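From: Danjuma Omoregie
To: Dollcombe residents list
Date: 25/04/2026
Subject: Re: [dollcombe] Hard water and what to do about it

On the earlier message, Kouris wrote:

> We moved into the top flat in the winter and the kettle is
> already furred up. There are white marks on the taps and the
> shower head sprays sideways. Before I spend money on a softener
> I'd like to hear what other people in the building have done.
> Is it worth it? Does the Rerkeck kind need a plumber? And does
> anyone know if the water is harder on the upper floors?
>
> Also, is vinegar safe on steel?

Taking these out of order.

The water is the same on every floor. It all comes in through one main and goes up the same riser. What differs is the hot water. Scale drops out when water is heated, so a flat with its heater set high will see more of it than a flat with the heater set low. Turn yours down a little before you do anything else. Mine was set far too high when I moved in and I lost a heating element to it.

I had the Doler unit put in, the one with the salt tank. It took the plumber 4 hours, most of it spent finding the shutoff, which is behind the panel under the stairs and not in the flat at all. The tank is 40 inches tall with the lid closed, so measure your closet first, and leave room above it to pour the salt in. It treats up to 4000 gallons between bags for us. A bigger household will draw its water faster and be carrying bags home more often.

I can't speak for the Rerkeck from use. The one I looked at was the cartridge kind, and the instructions showed compression fittings, so a careful person could probably put it in without help. My doubt was the cost of cartridges over time. If someone on the list has lived with one, please write in.

As for vinegar, I use it on stainless steel all the time. Half vinegar and half water, on for a few minutes, then rinse it well and wipe it dry. Don't leave it overnight, and don't let it near marble or any other real stone, where it will eat the polish. Go with the grain of the brushing when you wipe. For the spout, tie a small bag of the same mix over the end – a rubber band is fine – and check it after 14 minutes or so.
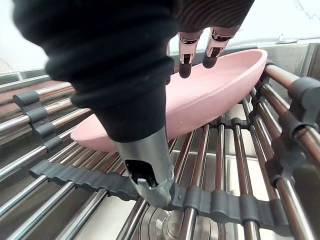
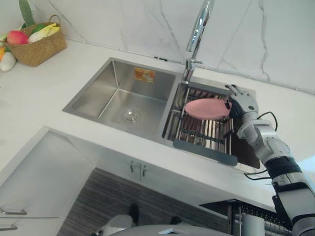
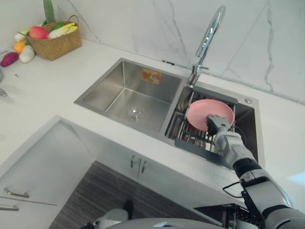
Kitchen, double sink with the rack in the right-hand bowl.

Racks are where scale gets away from people. Water sits where the rods meet the end strips and dries there, day after day. If yours lifts out, stand it on end after the last dishes of the evening and let it drain.

For the kettle, citric acid is better than vinegar and doesn't smell. A tablespoon in a full kettle, bring it to a boil, let it sit until it's cool enough to handle, pour it out and boil once more with plain water. The shower head should unscrew by hand. Soak it in the same stuff and poke the holes through with a toothpick.

Is a softener worth it? For us, yes, mainly for the heater. We use less soap too. I don't like the taste of softened water, so I had the plumber leave the kitchen cold tap on the untreated line, and that tap still marks. Ask for that before the work starts – it is a nuisance to change later.

I have the plumber's number and a spare hardness test strip if you want them. Write to me off the list.

Danjuma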